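Siso (software)
Grasp labeling and planning tool for cloth handling
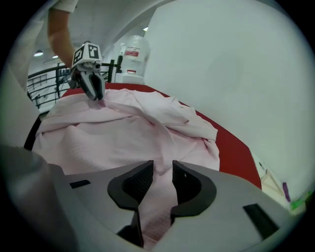 Siso is a software package that turns recordings of two-handed cloth handling into grasp labels and motion plans for robot arms. It was written by Margus Lukoševičius and Ieva Rätsep and is maintained at Bredport. Its input comes from hand-held grippers fitted with a camera, and its main difficulty is deciding when a grasp has begun. In a view taken from one gripper, pink fabric may show in the gap between the two fingertip pads while the second gripper, under its marker cube, pinches a gathered point of the same cloth further back. The second grasp is easy to label. The first could be a held fold or only cloth lying behind an open gap, and critics of the package say that its early versions guessed.

Processing

Siso works in two stages. The tracking stage estimates the position of each gripper and uses the printed markers, when they are in view, to fix one gripper relative to the other. The labeling stage assigns each moment one of three states: open, closing or holding. A planner then joins the labeled moments into a path for two arms. The planner has no model of the cloth itself. It assumes that fabric will fold as it did in the recording, an assumption the manual states in one sentence and does not defend.

Reported performance

The developers reported that 88 of 100 test folds were completed. The figure is often repeated without its conditions. All the folds used cloths that had also appeared in the training recordings, and a person laid out each cloth before the run. Dalia Mets repeated the test at Kelline with cloths the software had not seen and counted 19 completed folds out of 100. Lukoševičius replied that the Kelline arms were slower than those the planner had been tuned for. Mets published her timing logs the following January, and the dispute was left there.

Arūnas Krūmiņa has questioned the measure as well as the result. A fold counts as complete if both grippers reach their final positions, so a run in which the cloth slips out halfway can still pass. Version 2 added an optional check of the final shape, turned off by default.

Use

Siso is used mostly as a labeling tool, and several groups run it without the planner. Žydrūnas Grīnberga, who wrote the export module, has recommended that the holding labels be reviewed by hand before training. The last release notes, dated Sunday, December 18, 2022, list that review as a known requirement.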